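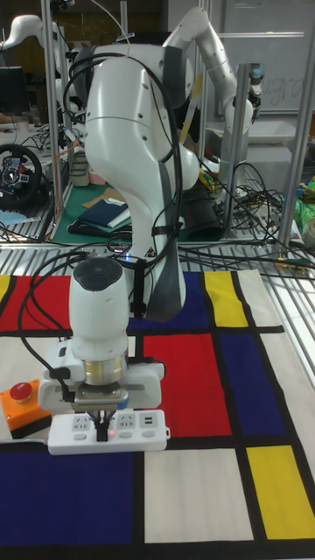

Thorlacius College Robotics Society – Members' Forum
Board: Second-year manipulation project
Topic: Assessment task for February, object list and table covering

hkoivisto
Project supervisor
Members are reminded that the object list for the February assessment closes at noon. Each team is to submit one household object which the arm must pick up, lift clear of the table and set down inside the marked rectangle. The patterned cloth will remain in place for all attempts. Teams may not substitute a plain covering.
Hanne Koivisto

prevgate_team
On behalf of the Prevgate team, we wish to enter the white power strip. We would ask for confirmation that the rules permit an object with a mains lead. The wording in section 2 refers only to "rigid items that fit within the fingers".

anent_lead
The Anent team objects to this entry. A lead drags on the object during the lift and the amount of drag depends on how it has been laid out. Two teams could attempt the same task and face quite different conditions. We submitted a mug for the reason that it is the same mug every time.

prevgate_team
Replying to anent_lead
The handbook describes the assessment as a test of handling ordinary objects. Ordinary objects have leads. We are willing to tape the lead at a fixed point if the supervisor considers it necessary.

h_kassab
Laboratory safety officer
I have no view on the fairness of the entry, but the following will apply if it is accepted. The strip is not to be connected to the supply during any scored attempt. The emergency stop is to be kept on the table within reach of the operator, and its cable is to be routed away from the path of the arm. Any team whose cable crosses that path will be asked to pause and begin again.
Hadi Kassab

quillon
May I raise the matter of the cloth? Our team has recorded 317 attempts since the start of term, and our detection step performs noticeably worse when a white object lies partly over a black line. The software takes the line for the edge of the object. A plain grey cloth would allow the judges to assess gripping, which I understood to be the purpose of the exercise.

anent_lead
Replying to quillon
I disagree, although I have sympathy with the difficulty. The cloth was announced in the first meeting and several teams have spent a good deal of time on it. To remove it now would penalise those who did the work.

quillon
The Astolico team did well on it because they fixed the starting position of the object by hand. I would not describe that as having solved the problem.

astolico_b
That is not an accurate account. We fixed the position for our first 12 attempts only, while we were setting the finger opening. Every attempt after that used a random placement, and the log is in the shared folder for anyone who wishes to check it.

quillon
I have now read the log and I withdraw the remark. My concern about the cloth stands.

hkoivisto
Project supervisor
Thank you all. The position is as follows.

The power strip is accepted. The lead is to be taped to the table at the point marked by Mr Kassab, and his conditions above form part of the rules.

The cloth remains. A team may request one practice session on a plain surface for comparison, but results from it will not be scored.

Starting positions will be drawn by lot from a list of 7, to be posted on the laboratory door on the morning of the assessment.

prevgate_team
Thank you. Could the supervisor confirm whether an object released early, but landing inside the rectangle, counts as set down?

hkoivisto
Project supervisor
It does not. The object must be in contact with the cloth before the fingers open.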